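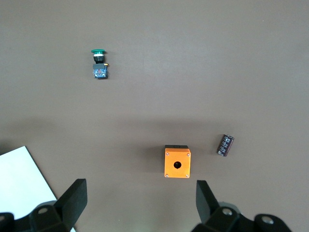 Pernen Press to publish The Ferry Keeper's Weight in July

Pernen Press will publish The Ferry Keeper's Weight, the first novel by Jirayu Siriwan, in July. The book is a fantasy set in the river country of Chantharasri, where travellers who cross the water lose the memory of whichever shore they left.

The story follows Clarkico, a ferry hand who has made the crossing more times than anyone living and can no longer say which bank he was born on. When a woman boards his boat and calls him by a name he doesn't know, he agrees to take her upstream to Pevside, a walled town that has been closed to outsiders for two generations. The trip should take nine days. By the fourth, neither of them is sure who hired whom.

The novel runs to 696 pages and is told in three parts. The middle part is made up of letters Clarkico writes to himself before each crossing and reads on the other side.

Siriwan began the book as a short story and worked on it for 11 years, mostly in the early morning before shifts at a freight office. An early version of the opening chapters was printed as a chapbook of 100 copies, which sold out at a regional fantasy convention.

"I wanted to write about someone who keeps going back to a place without knowing it's his," Siriwan said. "The river came first. I had the colour of the water and the sound of the rope long before I had a plot. Clarkico was a minor character until the third draft, and then I couldn't get him off the boat."

Pernen Press bought the novel through its open reading period, when it received around 1590 manuscripts. It is the only full-length novel the press took from that round. A second book set in Chantharasri is under contract and will follow a different cast, with the town of Pevside at its centre.

The Ferry Keeper's Weight will be released in paperback and ebook. There will also be a signed hardcover, limited to 1000 numbered copies, with a fold-out map of the river and a short story, The Rope Maker, that doesn't appear in the other editions. Hardcover orders are limited to two per customer and can be placed through the Pernen Press website or through independent bookshops.

Siriwan will read from the novel at a launch event in July, starting at 6.30 pm. Entry is free but places must be booked. The venue will be listed on the Pernen Press website once confirmed.

Review copies are available in print and digital form. Reviewers and booksellers should contact the publicity desk at Pernen Press and say which format they would like.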